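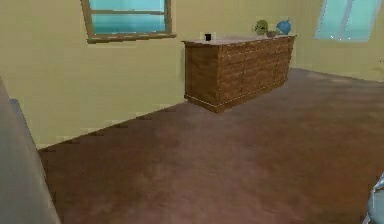 Release No. 170

Porton police ask for help in stolen trailer case

Porton, December – Police in Porton are asking the public for information after a trailer was taken at night from a yard in Zasdale. In it were 520 meters of copper cable, the property of the firm Cedodgate. The loss is put at $1,915.

Officers want to speak with 2 persons who were near the gate at 3 a.m. No arrest was made until now.
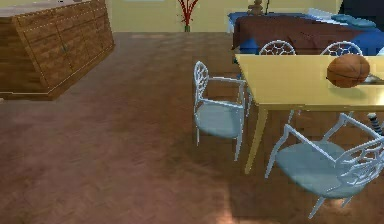 Olga Cisternas said the yard lights were working that night and that she hopes the drivers who passed on the Sriwong road will come forward.

Press contact: Jamshid Alipour, Porton Police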